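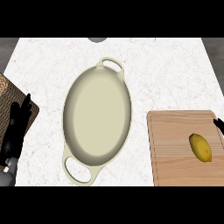 A practice kitchen in the Lasero program, made by a computer. The black robot hand is at the left, over the woven mat.

How does a robot learn to work in a kitchen?

Lasero is a computer program for schools and clubs. It comes from a company called Apaza, and it lets you try out robot jobs on a screen. You do not need a real robot to use it.

A kitchen made by a computer is called a simulation. The dish, the lemon and the cutting board look like things you could pick up, but they are drawn by the computer. So are the robot's arms. If a robot drops a dish in a simulation, you press Reset and start again.

What is in the kit?

The school kit has 23 kitchen jobs. Some are short, such as moving a piece of fruit. Others need two hands, such as lifting a big dish by both handles. Each job can be set up in 200 ways, with things moved to new places on the counter. This helps the robot learn to look for a thing before it reaches.

Why is a dish hard to lift?

Think about how you carry a baking dish. You hold both ends and keep it level. A robot has to work out where each handle is, how to close its fingers and how fast to raise each arm. If one arm goes up first, the dish tips.

Who has tried it?

Sheyla Lozano teaches a robot club at Gurkside School. Her club ran the dish job 344 times in August. "The first tries were a mess," she says. "We kept changing one thing and running it again."

Words to know
Simulation: a copy of something, made on a computer
Gripper: the part of a robot that holds things
Reset: to put everything back to the start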